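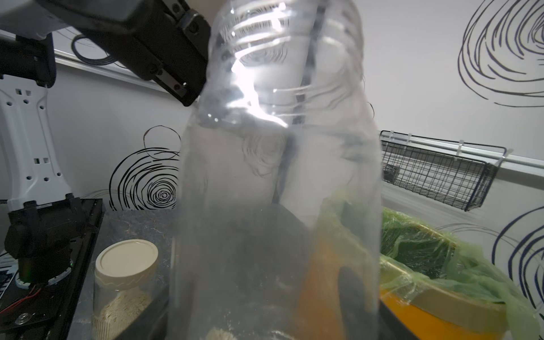
Section 4 covers handling rules for light, empty containers at a Plorno work cell. Read it before you run any sorting or clearing routine on a shared countertop. Rigid parts and soft parts do not follow the same limits, and most of the trouble reported to us comes from using the rigid settings on thin plastic. A clear bottle that already looks slightly crumpled in the gripper, like this one, belongs in the soft class from the start. So does anything going into a bin with a bag folded over its rim, where the bag can be caught as easily as the item.

4.1 Before you start

1. Check that the arm's mounting plate is tight against the work surface. Every bolt head should be seated flat.
2. Look at the cables near the base. A cable may cross the plate, but it must not pass under a joint or hang where the arm can hook it.
3. Move open food, loose powder and glass out of the reach zone. Jars that have to stay on the counter must have their lids screwed on.
4. Check hanging baskets and rails. Anything hung from the wall behind the cell counts as a fixed obstacle and has to be entered in the zone map, even if it is empty.
5. Stand outside the marked area and press the stop button once. The arm should hold its position. Reset it before going on.

Note: Step 5 is done at the start of each shift and again after any change of operator. Write your initials in the cell log both times.

4.2 Setting the grip

1. Open the Grip page and choose Soft.
2. Set the force limit to 29. The soft class will not accept a higher value without a supervisor code.
3. Set the closing time to 2,000 milliseconds. Do not shorten it to save cycle time.
4. Place a test item by hand and run Close Only.
5. Look at the item from the side. A small dent is fine. If the walls meet in the middle, lower the force limit and try again with a new item.

Caution: Keep fingers off the item once Close Only has been pressed. If it has to be moved, open the gripper first.

Clear plastic is hard for the wrist camera to read. Glare on the ribs can be taken for an edge, and a colored object behind the bottle may be read as part of it. When this happens the Grip page shows code 888. Turn the item or change the lighting, then clear the code. Do not turn the check off.

4.3 Releasing into a lined bin

1. Fold the bag well over the rim on all sides. Push it down inside so that it touches the bottom.
2. Teach the release point over the middle of the opening.
3. Raise the approach height until the gripper clears the highest fold of the bag, then add the margin from the table in Section 3.
4. Run the path once at slow speed with nothing in the gripper.
5. Run it again with a test item. Watch the bag when the fingers open and when the arm backs away.
6. If the bag moves with the gripper, stop the arm, free the bag by hand and go back to step 3.

Caution: Never reach into the bin while the arm is enabled. Pausing the program is not enough. The arm can move again as soon as the pause is cleared at another panel.

Note: Bins change shape when they are full. Check the release height again each time a liner is replaced - a loosely folded bag can stand well above the rim.

4.4 Shared cells

Where two programs use the same counter, the Alcaraz layout sheet decides which zone belongs to which program. The sheet is posted at the cell. A printed copy with handwritten changes is not valid until the zone map has been updated to match.

Birum grippers and Aron grippers do not share grip values. If the gripper has been swapped, load the matching profile and repeat all of 4.2. The part number for the spare finger pads, 795, is the same for both.

4.5 Records

Keep the cell log for as long as the cell is in use. Enter every dropped item, every code 888 and every change to a force limit, along with the name of the person who made it. Send questions about this section to Yatziri Galindo, cell safety.

Section 4 last revised Tuesday, September 5, 2023.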